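4.2 Resting posture before the reach

We had supposed, when we first set up the work at Priltenstead, that the posture of the hand before a reach would matter very little, and it took us most of January to be persuaded otherwise. The Jirum controller was given 132 reaches towards small upright containers, and in 94 of them the hand began with its four fingers straight and held together and the thumb out to the side, as in Figure 3. The others began from a loosely curled fist, which we had rather favoured at the outset because it looked more natural to us.

Planning from the flat posture was a good deal steadier. The Mollia planner, which we are glad to have had to hand, tended to waste its early steps on uncurling the fingers one by one, and a container close to the edge of the table left it little room to put things right. 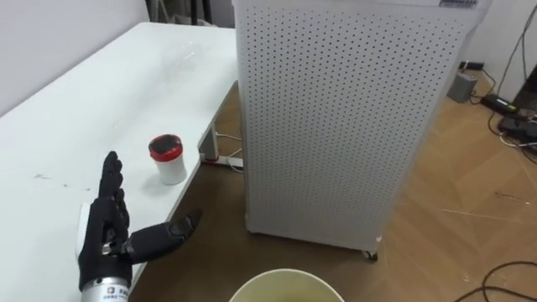
Figure 3. The flat starting posture, thumb extended, with a red-lidded container on the table.

We therefore kept the flat posture for everything reported in Section 5, and allowed the planner 30 steps for each reach. Readers who would like to try the curled start for themselves will find its joint settings in Table 6, and we would be very pleased to hear how they get on.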